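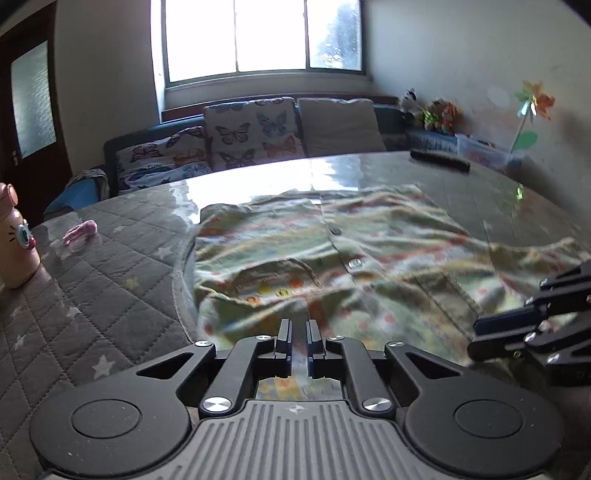
Frequently Asked Questions – Children's Clothing Exchange

The Sukdale Children's Clothing Exchange accepts outgrown clothing from families in Sukdale and Cumdale and makes it available to other families free of charge. Membership is open to any household with a child under 12. Most items received are everyday wear, and a striped shirt with a button front, laid out on a table, is typical of what families bring and borrow. The answers on this page apply to both locations. Where the rules differ between the two, the difference is noted.

Who may join?

Any parent, guardian, grandparent or foster carer living in either town may join. Proof of address is requested at the first visit. Children do not need to be present. At the end of the last membership year, 243 households were enrolled, 197 of them in Sukdale.

Is there a fee?

No. Membership, drop-off and collection are all free. Donations toward rent and hangers are welcome but have no effect on what a household may take.

What may be donated?

The Exchange accepts shirts, pants, dresses, sweaters, coats, pajamas and school uniforms in sizes from newborn to 12. Shoes are accepted at Cumdale only and must show little wear at the heel. We do not accept underwear, car seats, bicycle helmets or soft toys.

How should clothing be prepared?

Please wash and fully dry all items before bringing them in. Close zippers and fasten the top button of each shirt so that it hangs properly. Check cuffs, collars and knees for stains, and empty all pockets. A missing button does not rule an item out if a matching button is pinned to the inside seam. Name labels should be removed or covered.

How many items may I take?

Each child on the membership may receive up to four items per visit. School uniforms are counted separately. In August this limit is suspended for uniforms, and sizes are set out by school.

I have more than one bag to donate. Do I need to call ahead?

One or two bags may be left at the desk during open hours. For larger amounts, please write to the coordinator, Jahangir Begum, so that space can be set aside. The back room at Sukdale holds 200 hangers and is often full in the weeks after the winter break.

Can I ask for a particular size?

Yes. Request cards are kept at both desks. A card stays active for the season in which it is filled out, and members are contacted once when a suitable item is received. Items are held for one week.

Do clothes have to be returned?

No. Members may keep what they take, pass it on to relatives or bring it back when it is outgrown. The one exception is the Ester Collection of formal wear, which is lent for weddings, funerals and school concerts and must be returned within two weeks. Please do not dry-clean these items yourself – the Exchange arranges this through Wijesinghe Cleaners.

What happens to items that cannot be used?

Clothing that is too worn to pass on is sorted for fabric recycling. Items cannot be returned to the donor once they have been accepted.

When is the Exchange closed?

Both locations close for stock sorting during the first week of February. Request cards may still be left in the mail slot at Sukdale during that week.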